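Sorting the mixed basket

A mixed basket is the commonest storage failure in a house with small children or a dog, and most sorting advice treats it as a matter of discipline. The cause is usually mechanical. A basket has one large opening, accepts anything that fits and gives no signal when two kinds of object end up together. The remedy discussed in this article is a row of boxes with restricted openings, one class of object to each box.

The method has been written up several times. The version followed is that of Anjana Sarkar, whose notes for the Llanos toy library cover a stock of 785 items, checked and re-sorted every December. Her first rule concerns the starting container. It should be shallow enough for the bottom layer to be reached without tipping, and its sides should be open. Wire mesh meets both conditions, and crumbs and grit fall through it.

Her second rule is that cloth comes out first. A muslin laid over a basket hides the layer beneath, and spiky rubber balls catch in the weave. Drinks cans and plastic bottles follow, as they belong to a different stream altogether and take up a large volume for very little weight. Only then is it worth dealing with the balls, the soft toys and the small hard pieces.

The receiving boxes stand beside the basket with the openings towards the person sorting. Colour is the label. Words are of no use to a child of two, and printed symbols are disputed more often than one would expect.

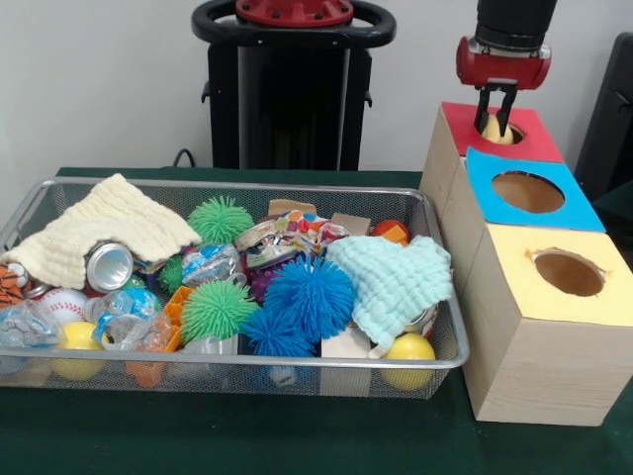 Mwajuma Kaijage objects that a round hole is a poor filter, as a muslin cloth will go through an opening of any size if it is pushed hard enough, and she would put all textiles in an open tray and keep the holes for rigid objects.

The objection is sound. A hole sorts by cross-section, and cloth has no fixed cross-section. Sarkar's notes allow for this by giving cloths a separate pile, which is folded at the end. The hole does its work with balls and blocks, where the diameter or the diagonal decides whether the object passes. It also slows the hand slightly, and most wrong placements are noticed in that interval.

Spiky rubber balls are a borderline case. The tendrils compress, so a ball that measures wider than the hole will go through under light pressure and spread out again inside. Retrieval is harder than insertion. Ruth Tamayo of Dralell, a maker of nursery storage, recommends a lid that lifts off, with the hole cut in the lid. Cardboard will serve for a trial. The edge of the hole wears first, and a band of paper tape around it extends the life of the box considerably.

Arrangement matters more than the boxes themselves. Set in a line along one long side of the container, they keep the reach short and equal. Boxes placed at both ends oblige the sorter to cross over the contents, and small items are dropped on the way. A plain cloth under everything stops balls rolling and makes stray pieces easy to find.

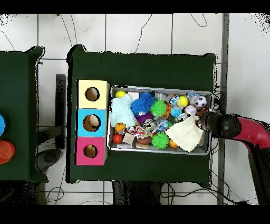 Yellow, blue and pink boxes in a line along the left side of the tray.

Rope toys and plush figures remain. Both can be assigned to the largest opening, or left in the tray as the residual class. Sarkar prefers the second course. A residual class of roughly 7 items is tolerable; beyond that a further box is justified, in a colour not already used.

Clear packaging should be lifted out by hand before the next session, including any pieces lying flat against the bottom.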